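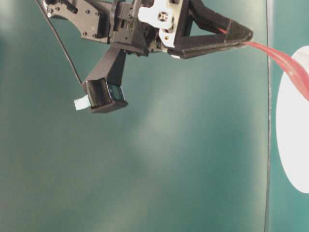

**Wutivia two-arm bench kit: kitchen chores, part 3**
Spoon and bowl set-up. June 2023. Replaces the May sheet, bin that one.
Compiled by Lindsay Katene, bench notes from Flynn Maihi and Barnabás Major

Do parts 1 and 2 first (mounting, power, homing). Arms must be homed and the stop button within reach before anything below.

## 3.1 What you can expect from it

People buy the kit wanting the dishes done. Not there yet. On a good day it'll pick up a spoon, put it in a bowl, move something small from one bowl to another. Slowly. A kid of four is faster and needs less calibrating.

Still worth doing. Spoons are a fair test of where home machines are at: thin, shiny, roll about, and you have to hold them at an angle that means something. Once the spoon chore is solid, cups and lids come easier.

Won't do, don't ask:

- hot liquids
- knives, peelers, graters
- anything you'd be sad to see on the floor

## 3.2 Before you start

- Plastic spoon for learning. Metal later, glare is a pain.
- A bowl with some weight to it. Light ones skate.
- Bench wiped and dry.
- Finger pads looked at. Fluff is OK, bald patches are not. Swap the pads every 700 grips, sooner if the spoon starts slipping.
- Log card in. It holds 2,048 runs then overwrites the oldest without asking. Copy off what you want to keep.

**CAUTION:** Keep hands out of the reach of both arms once drive power is on. The light fingers look harmless. The elbow joints are what get you.

## 3.3 Picking up the spoon

1. Set drive to SLOW. Leave it there for this whole section.
2. Stand the bowl inside the reach of both arms. Not near the edge of the bench.
3. Open the gripper fully.
4. Bring the gripper down over the handle, fingers either side. Aim for the handle, never the neck.
5. Close in small steps until the pads touch. Then two more steps. Stop.
6. Lift a finger's width. Wait. If it swings, put it down and grip closer to the balance point.
7. Save the pose as SPOON-A.

Note: force number on the screen is unitless. Don't go over 366 with plastic, handles bend and then you're teaching it on a bent spoon. Flynn Nepia got three good ones that way.

Note: shiny spoons can fool the wrist camera. If the outline on screen jumps around, kill the overhead light or turn the bowl a bit. Matt spray works to but not on anything you'll eat off.
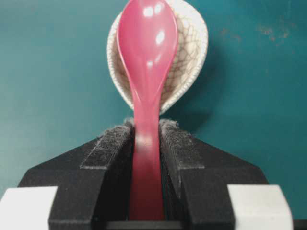
**Can I leave it running a kitchen chore while I'm out of the room?**

Not with this version; someone has to be at the stop button the whole time the drives are powered, even on SLOW.

## 3.4 Spoon to bowl

1. Load SPOON-A.
2. Move above the bowl by hand control, high enough to clear the rim with the spoon hanging.
3. Tilt the wrist. Small tilt. Spoon tip toward the middle of the bowl, not the wall.
4. Lower until the tip touches. You want touch, not push. If the bowl shifts you've gone too far, back up and redo from 2.
5. Save as BOWL-IN.
6. Raise straight up. Save as BOWL-OUT.
7. Play back all three poses, one at a time, finger on stop.
8. Play them back joined up. Watch the rim on the way out, that's where it catches.

Repeat 7 and 8 until it goes through clean ten times in a row. Move the bowl a thumb's width and try again. It'll probably miss. Normal. Teach a few more positions and it starts to cope with bowls that aren't exactly where you left them, up to a point.

Barnabás did more than 4,000 playbacks at the Horkby bench before he'd let it near real porridge. He then wiped down the Horkby bench. Budget for both.

**CAUTION:** Never reach in to straighten the bowl between playbacks. Stop, power off drives, then reach.
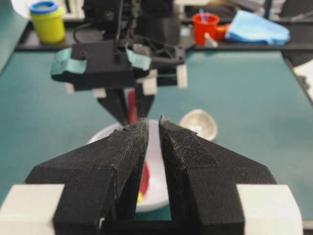 ### TWO ARMS

Only go on to this once one arm is reliable. Two arms double what can go wrong and they can hit each other.

1. Decide which arm works and which arm stands by. Write it on the sheet. Don't swap halfway.
2. Home both. Standby arm goes to PARK.
3. Turn on SHARED SPACE in the Goodwin controller. Older controllers call it ZONE 2, same thing.
4. Draw the keep-out box round the bowl on screen. A bit bigger than the bowl, colour doesn't matter.
5. Run the worker arm through the 3.4 poses with the other one parked.
6. Bring the standby arm up to the edge of the box by hand control. Save as WAIT.
7. Run the worker again. If either arm halts with a box warning, make WAIT further back. Don't shrink the box.
8. When the worker is clear, let the second arm in. Close, hold, open, back to WAIT.

Note: wrist cameras get blocked by the other arm's fingers. Happens constantly. Check the view from both before blaming the software.

Note: handing a spoon from one arm to the other is in part 5. It works maybe half the time on our bench. Beverley Pearce is still tuning it, ask her for the current settings before you burn an afternoon.

## 3.6 If it goes wrong

- **Drops the spoon on the lift:** pads worn, or gripped to near the end. Redo 3.3 from step 4.
- **Spoon twists in the fingers:** two more steps of grip. Still twists, new pads.
- **Bowl tips:** coming in too low. Re-save BOWL-IN.
- **Arm stops for no reason:** there is a reason, it's in the log under HALT. Usually the box.
- **Gripper hums when closed:** force set too high. Back it off now, the motor gets hot.
- **Poses gone after restart:** you didn't press SAVE SET, only SAVE. Yes it's a bad menu. Fixed in the Ridulora update.

Power off drives before you pack up. Part 4 is cups.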